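Marker on a white tabletop, how do you get it off?

seamsplitter
Bought a Cumer table, then drew a box on it for the block game. Three lines, thin black marker. Now I'd like my table back.

Fevico_fan
Rubbing alcohol, 15 minutes.

oldgrout
Please don't, it dulls the finish. Toothpaste.

Fevico_fan
Toothpaste is sandpaper with mint.

seamsplitter
Red and teal blocks for scale. 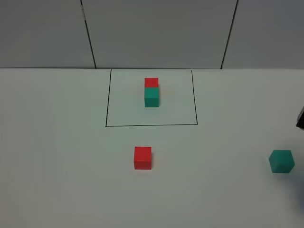
samonlow21
Leave the lines and buy a tablecloth.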